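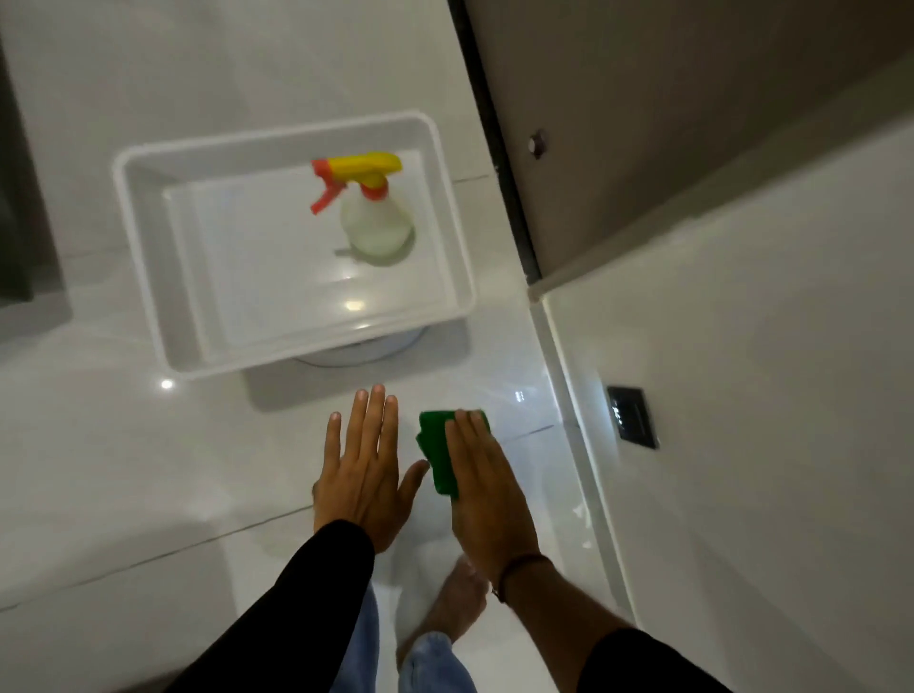
When I began reading the letters people in Fladberg send to their council, I'd assumed they would be complaints from top to bottom, and I had my coding sheet ready for it (potholes, parking, bins, dogs, more parking). The praise caught me out. Of the 1,795 letters I was allowed to read, far more than I'd planned for had a kind word somewhere in them, often tucked in after a long grumble, and my sheet had no column for it! So I made one, and then had to split it, as thanking the council for a new bus shelter is a different thing from thanking it for keeping an old one decent. The second sort I called upkeep. A green cloth pressed to a white tiled floor, as in Figure 2, is upkeep in my sense: a job done by hand, on something already there, that will want doing again. The first sort I called novelty, and I'll admit I never found a word I liked better.

Abstract Introduction Section 4 References Download Next article

My rule for telling the two apart was simple enough to fit on a card. If the letter would still make sense with the word "again" put in, it was upkeep. "Thank you for cutting the verge" passes. "Thank you for the crossing at Treloar Road" doesn't, unless the crossing has been painted over and put back, and that did happen once and gave me a very annoying afternoon. Letters that thanked a named person and no particular service went in a pile of their own, and I come back to them in Section 5.

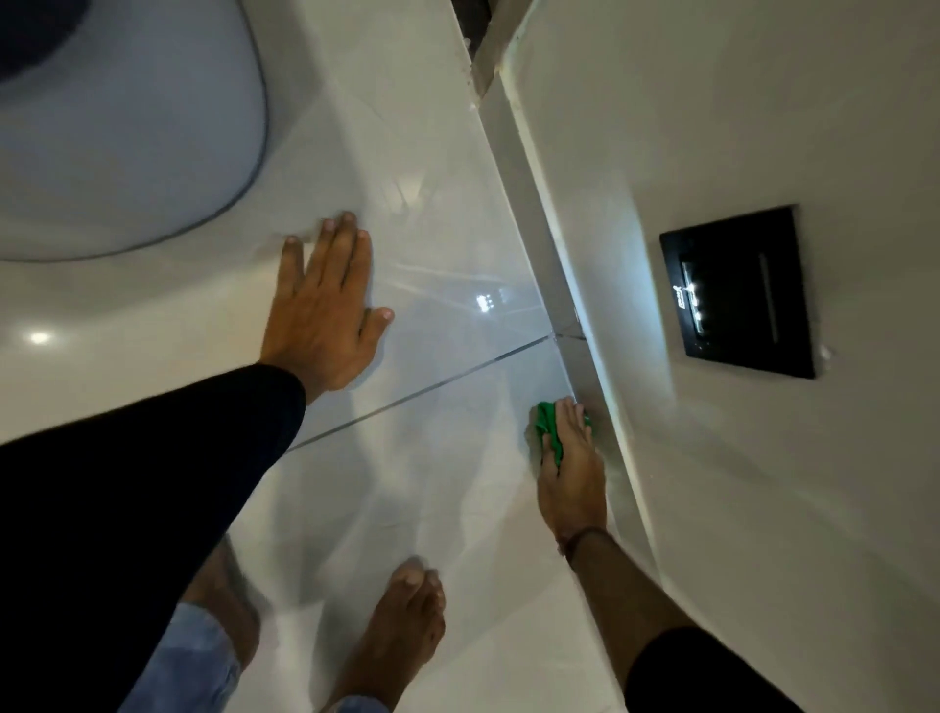 C. WRAGG and B. WAINWRIGHT
Section 4 written by Cyril Wragg; second coding by Beryl Wainwright

Beryl took 200 of the letters and coded them without seeing my marks. We disagreed on 21. Most of those were about the library in Pravatow, where the council had moved the opening time to half past eight in the morning, and I'd read the thank-you letters as novelty while she had them down as upkeep, on the grounds that the library used to open at that hour before the cuts. She was right, I think, and I changed mine. A few we never settled. One letter thanked the council for "the usual", and gave no clue what the usual was, so it sits in the table as unclassified and I've grown rather fond of it.

What came out of all this is that upkeep letters are shorter than novelty letters, and they come in all year round. Novelty letters bunch up. There's a big lump in August, when the splash park at Vinmont opened, and then hardly any until the Christmas lights. I'd been warned by a reader of an earlier draft that the lump would swamp everything else, so I ran the counts with the Vinmont letters left out as well, and the pattern holds (the tables are in the appendix, for anyone who likes that sort of thing, and I do).

The other thing I noticed, and I hadn't gone looking for it, is how often people writing about upkeep say they nearly didn't write. "I know this is a small thing" or "you'll think I'm daft" turn up over and over. People thanking the council for the splash park never apologise for it. I haven't coded for apology across the full set, only in a batch of 40 that I'd printed out to read on the train, so please take it as a hunch.
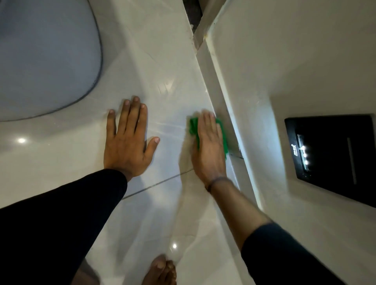 4.3 Who the letters leave out

All of this rests on people who write letters, and they're a particular lot. The council's own log shows that thanks given over the counter or down the phone isn't kept at all, though complaints made the same way are. I asked if I could sit at the front desk for a week with a notepad and was told no, very politely. Email is in the set, and so are the feedback cards from the leisure centre, but the cards have a box marked "What could we do better?" and no box for what went well, so any praise on them has been squeezed into the margin. I counted margin praise the same as the rest. Beryl would have weighted it up, and her version of the table is given next to mine.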